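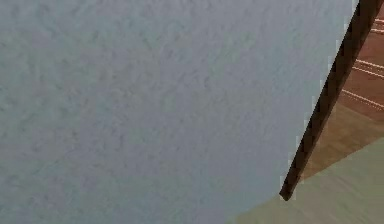
The robot lives in a two-car garage in a town called Badard, where it shares the floor with a chest freezer, a table saw and a canoe that has not seen water in years. Its name is Torkari. So far it has cost its owners 747 dollars, a figure that leaves out the parts bought twice.

I am one of those owners, which makes me a poor choice to write this and also the only person who was asked. There are four of us. We call the garage the Jiratthorpe Workshop, mostly so the packages have something official on the label. The plan, drawn up last December on the back of a seed catalog, was a small tracked machine that could carry a bag of groceries up a flight of stairs. It didn't need to be fast. It needed to arrive, with the eggs in the same number of pieces as when they left.

Stairs are where home robots go to be humbled. A floor asks very little of a machine. A staircase asks it to tip back, trust its rear end and keep pushing while every sensor aboard reports an emergency. Our first prototype climbed two steps, thought it over and came down on its back. The second pulled a rubber track off its wheel and kept going on the other one, so that it turned in a slow, dignified circle until it met the freezer.

After that, the group voted to do its falling indoors, on a computer. We built a house in simulation and put a simulated Torkari in it, with a simulated camera on its nose. The house is nobody's idea of a listing photo. It has wooden floors, a green patch that started out as a rug, and walls with a stucco finish I picked at midnight and have defended ever since. The walls matter more than you might think, as a camera on a robot that has lost its way spends most of its time looking at one.

The great gift of simulation is that a disaster costs nothing. In one evening we ran 200 climbs and lost the robot on almost 40 of them. It went over backward. It went over sideways. On one run it drove calmly through the wall and out into the gray beyond, where there is no floor, and for all I know it is falling still. In the garage, any of those would have meant a trip for parts and a week of quiet blame.

The great problem with simulation is that it is too polite. Its steps are all the same height. Its wood is never dusty, and its light never comes in low through a window at four in the afternoon and turns the edge of a tread into a blank white smear. Our practice staircase, knocked together from lumber left over from somebody's deck, has no two steps alike. The first time the real Torkari met it with the new software, it climbed beautifully to the third step and stopped dead at a knot in the wood.

So we went back and made the house worse. The treads now vary. The lighting changes from run to run, and so does the grip of the tracks. One of us spent a weekend on the friction settings and came back with strong views on varnish. The balance code, a package we named Babaei after losing an argument about naming it anything sensible, now gets retrained each time the house gets uglier.

The garage version has since made it up the practice stairs with a loaf of bread and a box of crackers on board. Coming down is a separate subject. For the moment, somebody walks up, tucks the robot under one arm and carries it back to the bottom, groceries and all. We are looking into eggs.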